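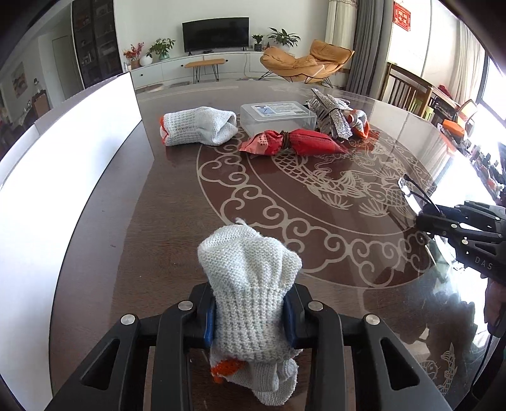

What is the best way to store cheap white knit work gloves so the pairs stay together?
Fold one cuff over the other glove and roll the pair into a bundle, then keep the bundles in a lidded box.

Drasus
Bundling stretches the ribbing. I ran 80 pairs through a season at the shop and the rolled ones went slack at the wrist first. Flat stacks, cuffs all one way, held up better.

Quintero
Rolled how tight? One turn of the cuff does very little. If you pull the rib over the whole hand, then sure, it relaxes. Mine sit in a clear box in a Triltent cabinet and I replace them for holes in the fingertips long before the cuff goes.

Drasus
One turn. Stored from August on, shelf above a radiator, so heat may be a factor.

Brustitz
Heat is the factor. The elastic in the cuff ages, the cotton does not care. Move the shelf and repeat.

Separate point – do not trim the yarn tail flush. On a seamless knit that tuft is often the end of the thread, and if you cut it short the glove can open from there. Thread it back inside with a blunt needle.

Quintero
Agreed on the tail. Disagree on flat stacks, they slide apart the first time someone digs for a pair.

Drasus
Put a divider in. Mine are 6 pairs to a slot and they stay put.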